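Rosau House Residents' Handbook
Housekeeping guidance: Changing and making a bed with a fitted sheet

Issued by the Accommodation Office. Last revised 23 October 2021.

This guidance applies to all single and double study bedrooms at Rosau House. Residents are responsible for their own bed linen during their stay and are asked to change it at least once every 7 days. Clean linen is issued from the linen room on the ground floor, and used linen should be returned there before a fresh set is collected.

What you will need

One fitted sheet of the correct size
One pillowcase for each pillow
One duvet cover, where a duvet has been issued
A linen bag for the used items

Fitted sheets are sorted by mattress size, and the size is printed on the label sewn into one corner. A sheet issued for a single bed will not stretch over a double mattress and should not be forced, as the elastic will tear. If the label is missing, please ask at the linen room for the sheet to be measured.

Before you begin

Clear the bed completely. Bags, coats and other belongings should be placed on the chair or on the shelves, and pockets and folds in the bedding should be checked for small items. The linen room recovers a large number of keys, earphones and chargers from used bedding each term. Unclaimed items are held until the end of June.

Open the window if the weather allows. Residents in rooms where the bed stands close to a wall or wardrobe may find it easier to draw the bed out by a hand's width before starting. Please lift the frame and do not drag it, particularly in rooms with the newer flooring.

Removing the used linen

1. Take off the duvet and pillows and remove their covers.
2. Release the fitted sheet at the two foot corners first, then at the head.
3. Fold the sheet in on itself towards the middle of the bed, so that dust and crumbs stay inside it.
4. Place all used linen in the bag and tie the neck.

Check the mattress protector at this stage. If it is marked or damp, remove it and ask for a replacement. Protectors are washed at 62 degrees and must not be put in the residents' machines.

Fitting the clean sheet

1. Shake the sheet out and find the corner with the label. In Rosau House stock this corner belongs at the foot of the bed, on the right-hand side as you face the headboard.
2. Begin at the corner which is hardest to reach, normally the one at the head of the bed nearest the wall. Pull the elastic well under the mattress.
3. Fit the corner diagonally opposite. The sheet will then hold its place while the remaining two corners are fitted.
4. Walk the length of the bed, tucking the edge under as you go.
5. Smooth the surface with the flat of the hand, working from the head towards the foot.

Creases left at the wall end are the most common fault noted at room inspections. They are usually a sign that the far corners have been pulled over the edge of the mattress without being tucked beneath it. Lift the mattress slightly at each of these corners, draw the elastic further under and smooth the sheet again.
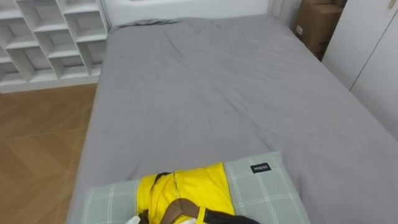
Grey fitted sheet on a bed near the wall. The upper half is still creased and should be drawn tighter; the pillow, straps and yellow garment should be moved first.

Pillows and duvet

Turn the pillowcase inside out, take hold of the two far corners of the pillow through the fabric, and pull the case down over it. Residents may use their own pillowcases in any colour or pattern. Personal items should be marked with a name or room number if they are to go through the house laundry, as plain linen is otherwise returned to general stock.

Where a duvet is in use, lay it flat with the fastening at the foot of the bed and fold back the top third for an hour before covering the bed fully.

Exchange of linen

The linen room will exchange up to 3 full sets for each resident in a term without charge. Further sets may be requested from Mrs Consolacion Ignacio, Linen Supervisor. Damaged linen should be handed in separately, with a note of the room number, and will be replaced on the same visit where stock is available.

Residents who are unable to change their own bedding owing to injury or illness should contact Janelle Panganiban in the Accommodation Office, who will arrange for assistance. Requests are treated in confidence.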